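Notes from the Bilatwood Small Press and Translation Fair

I went to Bilatwood on Thursday, June 11, 2020, with a tote bag, a list of 12 tables to visit, and low expectations. I have been to a lot of these. You pay at the door, someone hands you a bookmark, and by noon you are holding three anthologies of ancient wisdom you didn't want because the person who put them together was standing right there looking at you.

The fair is held in the old Kirkegaard building, up a ramp from Sirketgate. Tables on the ground floor, readings upstairs.
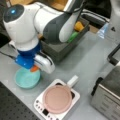
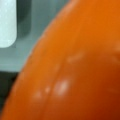

The theme this year was "Old Poems, New Ears," and I'd guess two thirds of the tables had something to do with classical verse put into modern English. Some of it was Chinese, some Persian, a fair amount Greek, and a good deal of it was what I would call nothing in particular. By this I mean the kind of book where a line about rain has been through so many hands that you can't tell who wrote it or when. I asked at one table which edition the translator had worked from. The answer was that she had worked "from the feeling." She did not read the original language. Fine, plenty of decent poets have worked from someone else's crib. But then say so on the title page, and name the person who made the crib.

Pullano Editions had the biggest display and the nicest paper. Their new book is a gathering of short poems on rivers, taken from all over, with a good deal of white space. I stood and read a third of it. The poems are undated. The poets' names are in the back, in gray type so small I had to tilt the page toward the window. There is an introduction of 12 pages and it uses the word "timeless" on four of them. I don't think poems are timeless. A man complaining about a tax collector in a particular wet autumn is interesting to me mostly on account of the tax collector, and the river book has taken him out.

The person at the table told me the first printing was 4000 copies, which for a poetry book I find hard to believe. He also told me it was nearly gone. There were a lot of them under the table.

Upstairs I caught the second half of a panel on whether translations should rhyme. It went how those go. One side said rhyme forces you to lie, the other side said leaving it out is the bigger lie, and a man in the second row asked a question that was really a short talk about his own version of Horace. I left before the end to get a seat for Aksel Ravn.

Ravn was the reason I made the trip. He has been working for years on a long sequence of farewell poems, the sort officials used to write for each other when one of them got posted somewhere miserable. I had read a few in magazines and thought they were stiff. In the room they were less stiff. He reads slowly and doesn't do a voice, and before each poem he told us who was leaving, where he was being sent, and whether the two men ever met again. (Mostly they didn't.) The room was set up for 100 and a little under half of the chairs were taken, so you could hear him fine without the microphone, which buzzed.

I still have doubts. He likes a run of three adjectives and he likes to end on a bird. Two of the poems could have lost their last couplet and I would not have missed it. When someone asked him why he had picked these poems and left out so many others, he said he picked the ones he could make work in English. It's a fair answer, but it also means the book will show us a set of friends who were all sad in the same well-behaved manner, and I doubt they were. Somebody in that crowd must have been glad to see the other fellow go.

The notes are what I would buy it for. He passed around a few proof pages, and the notes run longer than the poems – place names, ranks, how far the journey was and how long it took. One of the towns is 300 miles from where the poem was written and the traveler went most of the way by boat, complaining. More of that, please. He said the publisher wants the notes cut. I hope he wins.

Back downstairs I tried the bargain boxes by the stairs, which had cookbooks, a broken run of a haiku journal, and a hardback selection of letters with the dust jacket on upside down. I bought the letters. I also bought one issue of the haiku journal for an essay attacking the whole idea of haiku journals, which was bad-tempered and mostly right.

Practical matters, for anyone thinking of going. The coffee is overpriced and runs out. The printed schedule had the Ravn reading in the wrong room, and the sign on the door that was meant to fix this was taped up at knee height. Bring cash, as half the tables couldn't take a card and the other half said they could and then couldn't. The ramp from Sirketgate is steep but wide. If you want to talk to a translator, go early, before they've all been asked about rhyme.

Would I go again? There is talk of a smaller fall edition in October, one day only, readings and no tables. I'd go for that if Ravn's book is out by then and the notes are still in it. As for the river book, I've seen it praised twice since I got home, both times by people who called it timeless. I ended up visiting nine of the tables on my list and left with two things in the bag, plus the bookmark.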